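From: Tomoyo Noguchi
To: Reisinger Street Sourdough List
Subject: Re: [bread] starter gone sluggish again

On Friday, Skindulero wrote:
> Mine used to double by lunchtime and now it just sits
> there with a few sad bubbles. I feed it every morning,
> same flour as always. Do I throw it out and beg a new
> one off somebody?

Oh please don't throw it out! Mine did exactly this last December and I was ready to bin it too, and then my sister told me to stop feeding it so much (she's been baking longer than I have and never lets me forget it).

What worked for me was skipping a day, letting it get good and sour, then going back to a smaller feed with a spoonful of rye mixed in. It looked terrible for 2 days. Gray liquid on top, smell like nail polish, the whole bit. I stirred it back in and kept going, and by the weekend it was climbing out of the jar again.

Is your kitchen cold, by the way? I keep mine on top of the fridge in winter, and I use water that's just barely warm on my wrist. I used to be so fussy about the scale and now I weigh the flour for the dough and eyeball everything else.

Oh, and for whoever asked about the big batch, I do 372 grams of water to a loaf, which came from me misreading my own handwriting, and I liked the crumb so much I kept it. Bake it in a lidded pot if you have one. I pull the lid after 25 minutes or whenever I remember.

If it still won't wake up, write me off list and I'll dry some of mine on parchment and mail you the flakes. They travel fine in an envelope.

Tomoyo

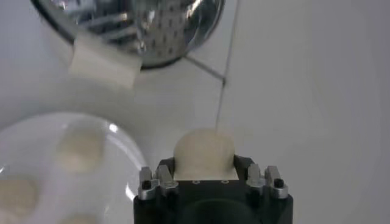

Black gripper, silver metal fingers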